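Bench Rules in Pictures: Good Practice for Small Robot Arms

Gallery | Posted in February | Femalum Open Workshop

We love a good rule sheet. Really! At Femalum we started out with one handwritten page taped to a cabinet door, and it has grown into a set of bench rules that people copy out, argue over and take home with them. This gallery goes with the February edition. It's for anyone who runs small tabletop arms in a club, a classroom or a spare bedroom and wants the work to go smoothly for whoever sits down next.

The rules don't replace any safety standard, and if your arm came with a manual, the manual wins. Ours cover the everyday stuff that formal standards leave to you: where the cables go, what belongs within reach, when to stop and start over. The full sheet is 2827 words long (yes, we trimmed it, and yes, it grew back). What follows is the friendly version.

Rule one: the bench gets a look before the power goes on. Walk your eyes from the edge of the table inward, and follow every cable from one end to the other with a finger if you have to. We ask for this at every single session, even if you only stepped out for coffee.

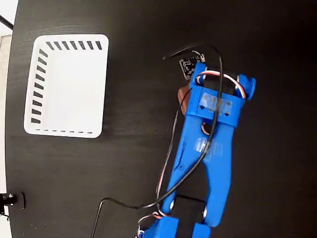 Cables are where our rules get the most detailed, and where we get the most mail. A servo lead needs enough slack for the joint to reach both ends of its travel, and not so much that it can hook on a neighboring part. The loop of red, white and black wires over the top servo is just the sort of place to stop and think: move the joint slowly by hand with the power off, watch what the loop does, and only then decide whether it needs a tie. The same goes for a long cable lying across the arm, like the black one there. Ask which joint it will meet first. And put clear tape on your check list too, right next to the screws, so that every strip gets pressed down or replaced at the start of a session.

A few more from the cable page, because we can't resist:

Tie cables to the link, never to the joint. Leave the tie loose enough to slide a fingernail under.

Support the cable near the plug, so a tug lands on the tie and the connector is spared. The folks at Gillari wrote to us about this one and we adopted their wording almost whole.

Keep bare circuit boards off metal surfaces, and screw them down or give them a tray as soon as the layout has settled.

Label both ends. Both! A label on one end is half a label, and you will always be holding the other half.

Rule two: say what's in the workspace. Before a run, the person at the keyboard names the items the arm is allowed to touch, out loud, and everything else moves back past the reach line. It feels silly the first time. By the third run it feels as normal as "clear!" before starting an engine. Bins and baskets count as items, so they get named as well, and if a bin is supposed to stay in one spot we mark its corners on the table with tape.

Rule three: slow first, always. Every new motion gets a first run at low speed with a hand near the switch. We used to set this by feel, which meant everybody had their own idea of slow. Now the sheet gives a number: the first pass of any motion takes 4 times as long as the finished one. If the arm does anything you didn't expect during that pass, stop, write it down and begin again from the top of the check list. No fixing on the fly.

Rule four covers the objects themselves, and it's my favorite page because it came straight out of bench time. Round things deserve respect. They roll, they squeeze out sideways, and a grip that looks fine from the front can be well off center from the side. So for balls we ask for three things in the log: the size, the surface (smooth, fuzzy or textured) and where the contact points are meant to be. Soft pads get checked for wear before the first grip and again at the halfway mark.

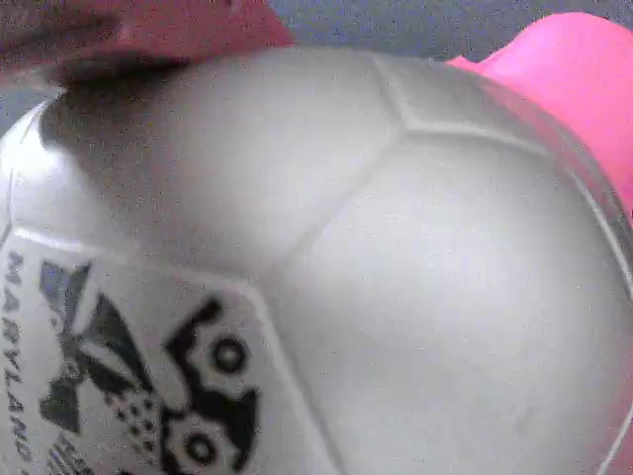 We also ask people to keep the same object for the whole set of tries. Swapping in a different ball halfway through makes your notes hard to use, even when the two look alike on the shelf. If you must swap, start a new page. The group at Hosoda goes further and gives each test object its own card, with a running count of grips, and their best-loved foam block had reached 688 when they last sent us a copy. We're a little jealous of that card.

Which brings us to the log. Write down the misses! A page with only good grips on it tells the next person very little. Ours has a wide column for "what it did" and a narrow one for "what I think happened," and we keep the two apart on purpose. Every 500 cycles the arm comes off the bench for a proper going-over: screws, horns, ties, tape, plugs, in that order.

The February sheet uses the Enport layout, so it prints on both sides and folds down to pocket size. Last edition's copies are still fine for rules one through three, but please swap out the object page, as the wording on soft pads has changed. Send corrections and cable arguments to the workshop inbox. We read all of them, usually over lunch, and the next edition is already filling up with pencil notes.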